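Automation | Features

Teaching by hand, one toy at a time

The arm at Lalico does not know what a brick is. It has no list of shapes and no drawing of the table it works on. What it has is 2,060 recordings of a person moving it through one job: pick up a toy, carry it to a bin, let go.

Lalico is a small software company in Nerkley that rents the upper floor of a former print shop. Its product, Bradino, is a program for sorting small mixed parts, the kind that end up in a tray when a kit is returned with half its contents loose. Toys were chosen for the first stage. They are cheap, they come in awkward shapes, and a dropped one does no harm.

The recording work began in September. An operator guides the arm from a second set of joints while the computer stores every motion along with the video. One good example takes less than a minute. Setting up for the next one often takes longer, as the pieces have to be laid out in a new way each time. Early on the team was less careful about this, and the first model learned to reach for the same patch of table whether or not anything was on it. Those 257 examples were thrown out.

Operators now work for 20 minutes and then swap. Past that point the motions get sloppy – the fingers close early, or the arm swings wide on the way to the bin – and the model copies the sloppiness as readily as anything else. A few recovered mistakes are kept on purpose. If the operator misses a piece, backs up and tries again, the recording is marked and saved. Clean examples alone left the model stuck after its first miss.

Light has been a harder problem. The room at Nerkley gets strong daylight, and shadows change through the day. The team talked about blinds and decided against them. A customer's workbench will have shadows too, so the recordings are spread across mornings and afternoons. 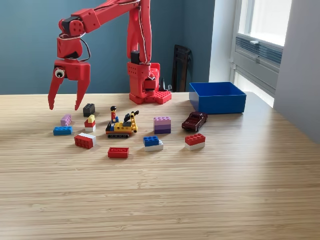
The arm over its worktable, with toy bricks, a brick-built vehicle and a toy car set out beside the blue bin.

Mixed layouts of this sort are the latest step. Single bricks came first, then joined pairs and stacks, which can come apart when gripped in the wrong place. Vehicles are the slowest to record. An operator has to decide where to take hold, and 3 operators may choose three different spots. Lalico keeps all of those versions.

The next batch will be recorded in Abreu, where a parts supplier has offered a bench and a supply of real returns. The toys will stay in Nerkley for testing.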